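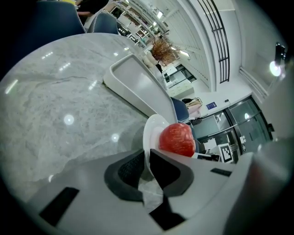
Tray or no tray on the shared table?

Kendance Workplace Services Board > Dining and Common Rooms > Table Standards
Replies: 6

El Fassi
Member
Posts: 191

Good morning to all members.

Our office is revising the written standard for the common room table, and I would appreciate the views of colleagues at other sites. The table has a marble pattern, white with gray veining, and a high polish. We keep one dried arrangement at the far end and dark navy chairs with light piping around the sides. The open question concerns the fruit plate. The current text says only that fruit is to be "suitably presented," and each shift reads that differently. One places the plate directly on the table with the tray left empty behind it. Another centers the plate on the tray.

I would like a single rule before the January revision. Please state which practice your site follows and the grounds for it.

Fultutent
Member
Posts: 61

Our site requires the tray at all times. Section 3 of our room standard states that no plate, bowl or cup is to rest directly on a polished surface in a shared room. Fruit is washed before it is put out, and some moisture remains under the plate no matter how carefully it is dried. The tray is lifted, the table is wiped and the tray is returned. Staff have found this simple to follow.

I would add that an empty tray should not remain on the table. It should either be in use or be put away.

Lotard
Senior Member
Posts: 1000

I must respectfully disagree with the previous reply. A metal tray on a polished top is a greater risk than a plate, particularly when it is pulled toward a seat by one end. We had a tabletop refinished for that reason and withdrew trays from two rooms afterward. A plate with a smooth foot, set down on a dry table, has given us no difficulty.

If a tray must be used, felt pads should be fitted to the underside and checked monthly. Grit collects in the felt, and a gritty pad is worse than a bare tray.

El Fassi
Member

Thank you both. May I ask whether either site has a rule on position? Ours is silent on the matter, and the tray is frequently left at an angle.

Fultutent
Member

Centered on the width of the table, with the long sides parallel to the long sides of the room. The arrangement stays at the far end and is never placed on the tray. Dried grasses shed, and they should be kept well away from food.

A reply from the coordination office is posted below at the request of the moderators.
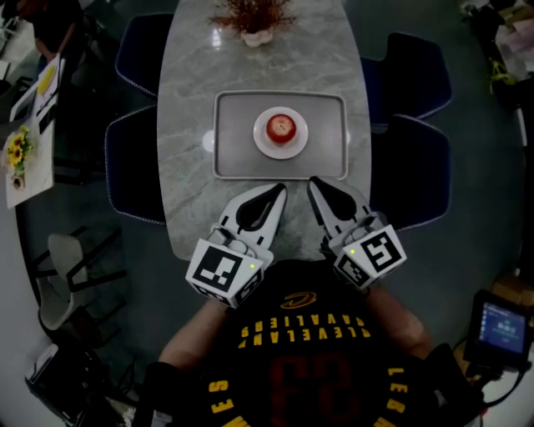
Posted by Othmane Lahlou, Coordination Office
Fri 25 October

The office has read the replies with interest and offers the following guidance, which sites may adopt in full or in part.

The plate should be placed in the middle of the tray, as it is with the single red apple here, with the arrangement standing farther down the table. A raised rim keeps the plate from sliding off when the tray is carried, and it holds any drips until the next wipe-down. Trays are to be lifted with both hands. They are not to be pushed across the table under any circumstances.

Lotard's concern regarding scratches is accepted. Felt pads are now recommended for every tray used on a polished top, with inspection on the first working day of the month.

On cleaning, please use a soft damp cloth followed by a dry one. Vinegar, lemon and general bathroom sprays must not be used on marble. Where a site does not know whether its top is natural stone or a printed surface, it should follow the rule for stone.

Chairs are to be returned to the table at the end of each use. Backs should not touch the table edge, as piping wears quickly where it rubs.

Lotard
Senior Member

I thank the office for its reply. Our site will keep its present practice for the two rooms concerned and will submit a written exception. I remain unconvinced that staff will inspect the pads.

El Fassi
Member

We will adopt the guidance with the tray in use and pads fitted. I will post our revised wording in this thread once it has been approved. One remaining point for Fultutent: does your standard set a limit on how long fruit may be left out?

Fultutent
Member

It does. Fruit is removed at the close of each day, and the plate is washed even if the fruit has not been touched. I will send you the text of the section by private message.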